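June
By Rocío Henao

The Tikura bench pulser for electromechanical games

If you've ever tried to fix a stepper unit while it's still bolted inside the cabinet, with a flashlight in your teeth and one arm through the coin door, you already know why I started selling these. The Tikura is a small bench supply that fires a coil the way the game would fire it. You hook up two leads, set the pulse length, press the button, and the thing on your bench steps. Press again, it steps again. I've been using one on score reels, match units, player units and ball count units since before I had any to sell, and it's the one tool I get grumpy about when somebody borrows it.

It puts out both the lamp voltage and the solenoid voltage, with a big three-position selector so you can't land between them. There's a separate low-power setting for hold coils, and please use that one for hold coils. I cooked a perfectly nice game-over relay the first week and it smelled up the shop through dinner.

The pulse knob runs from a quick tap to a long lazy push. I like this part more than I expected to. A healthy score reel will advance on a short pulse with no drama. A gummy one needs a long pulse, or it advances and then doesn't drop back, so the end-of-stroke switch hangs open. Start long and keep shortening until the reel misses, then write that setting on a piece of tape and stick it to the frame. Clean the unit, run it again, compare. I have reels on my shelf with three or four pieces of tape on them and I can tell you exactly which cleaning did the job (usually the one where I finally took the pawl off and stopped pretending I didn't have to).

There's also a repeat mode. Flip the toggle on the back and it pulses by itself at whatever rate you've set, and a little counter on the front keeps track. I left a Mirnard thousands reel going one afternoon while I stripped a playfield, and when I came back it was at 3,717 pulses and still ticking along. Another one from the same head quit at 1,569 with a cracked return spring, so I was happy to find that on the bench and not after the backglass was back in. Don't use repeat on anything that wasn't built to be pulsed. Flipper coils, knockers and anything with a bad sleeve should be done by hand, one press at a time, with a rest in between.

What you get in the box: the pulser, the power cord (10 feet, so it'll reach from a wall outlet to a game pulled out into the middle of the floor), one pair of clip leads, a spare fuse and the booklet. Yaneth Agudelo wrote the booklet and it's good! She goes through continuous steppers, step-up and reset units, and how to work out which lug is which when the colors on the old cloth wire have all gone to the same shade of tea. Read her page on diodes too. Most of these older games don't have any on the coils, but somebody may have added one along the way, and you want to know before you clip on.

The clip leads that come with it are fine. If you do this a lot you'll want the Teltano lead set, which has the narrow jaws that fit between lugs on a crowded relay bank. It's $90, and yes, I know that's a lot for wire. I put it off for a year. The regular clips kept slipping onto the next lug over, and I'd spend ten minutes chasing a fault I had made myself. If you only do a game or two a winter, skip them and wrap a bit of tape around one side of the regular jaw.

A few things people ask me on the phone.

Can you use it with the unit still in the game? You can, with the game unplugged from the wall and at least one side of the coil disconnected. Otherwise you're feeding the whole coil circuit through whatever happens to be closed, and you may get a surprise from the chime box. I pull the Jones plug where there is one. Take a picture of it first if it isn't keyed.

Will it run a score motor? Some of them, slowly, and I'd rather you didn't. The motor wants steady power and the Tikura is happiest giving short bursts. For motors I use an old Rizvi transformer out of a parted-out bingo, and when I find another supply I trust I'll put it up for sale here.

Does it work on solid state games? It'll fire a coil, but you'd have to lift the wire from the driver board first and mind the diode, and there are cheaper ways to test a coil on those. I'd say buy this if your games go clunk.

Does it find bad switches? Not by itself. It'll make the unit move over and over while you watch the switch stack, and for me that's how most bad switches get found. Set it to a slow repeat, get your eyes down level with the blades and look for the one that wipes late or doesn't open far enough. Adjust at the base of the blade, never at the tip.

The older version had a push button on the housing only, and you needed one hand for that and one to hold the unit steady, which left nothing for the spring hook. The current one has a jack on the side for a foot switch. Any normally open foot switch with the matching plug will do, sewing machine pedals included if you don't mind changing the plug. Mine is a pedal out of Édgar Alvarado's scrap drawer and it's been fine. The case is the same size as before – the old mounting bracket still fits if you've got yours hanging under a shelf.

Shipping is the usual flat rate. I test every unit before it goes out, on both outputs and the hold setting, and I put my initials inside the lid of the booklet box. If yours shows up with the selector knob loose, there's a set screw under the cap – snug it down and you're set. If it shows up with anything worse than that, call me in the morning, I'm usually at the bench by eight and I pick up.

I also still have a handful of the older ones without the foot switch jack. They're the same inside as far as pulsing goes. Ask and I'll knock something off the price.

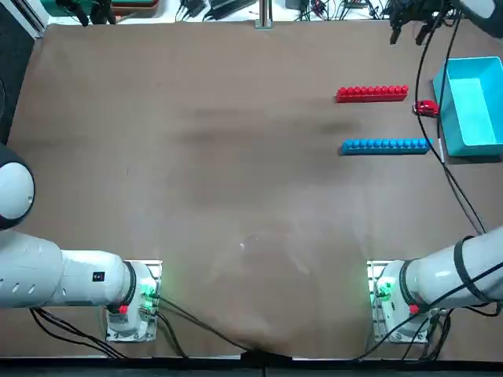

Rosaura Quintero: Does the counter hold its number when you switch the unit off? I'm working through a four-player with sixteen reels and I'd want to stop for the night and pick up where I left off. Also I have the older one with the button on the housing, and I'd gladly pay to have the foot switch jack added if you do that kind of thing.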